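Sunday, late

Back from the second Sunday shift this month. Wrote nothing all week so I'm putting it down before bed.

The arm at station two has been on the packing trial since the start of May. Before that, toy sets were all done by hand, four of us on the line at Skulham and whoever Puvico sent over when it got busy. Now the arm does the picking for the mixed sets and I stand next to it. My title on the rota changed from packer to cell operator. The pay went up one step, and I was told that in the corridor.

Numbers for the day: 424 pieces picked, 161 of them while I was watching, the rest while I was at the other bench redoing labels. On a good day by hand Laine and I used to get through over 300 between us before lunch, so it is not fast yet. Essam says it doesn't have to be fast, it has to be still going at ten at night. He is probably right about that and I didn't like hearing it.

What I do now is mostly lay things out and put things back. My wrists are better. My feet are worse – I stand in one spot and the mat there is thin. I asked for a stool in the first week and asked again today. Kobe wrote it down this time.

The other change is talking. On the line you talked all day with your hands busy. At the cell you have to watch the screen, and if you look away and it stops, the stop goes in the log with your initials. Ren, the logging program, doesn't have a box for "went to help someone lift a crate." I put it under "other." I've got a lot of others.

Laine is on returns until the summer and after that she doesn't know. She asked me if I thought the returns bench would get one too. I said I hadn't heard anything, which was true. I should have said more than that.

Vilhjálmur came down in the afternoon and went through the wrist camera pictures with me, first time anyone has. I'd been clearing stops for weeks without seeing what the arm sees. He let me copy a couple into these notes. The blue bone on the steel plate, both of them:

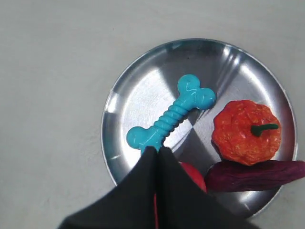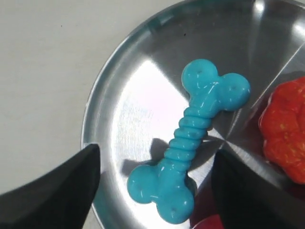
Vilhjálmur thinks the shiny metal gives it more trouble than the toys do, and that whoever stands at the cell should be able to mark a bad picture there and then, with no ticket to the office. I said I'd do it if it came with the time to do it. He said he would bring it up with Han-gyeol, and that if they want operators teaching the thing they ought to put it in the job description and pay for it, and he'd say so in those words.

We'll see. Crate 484 still has no lid, tell Kobe tomorrow. Take the thick socks.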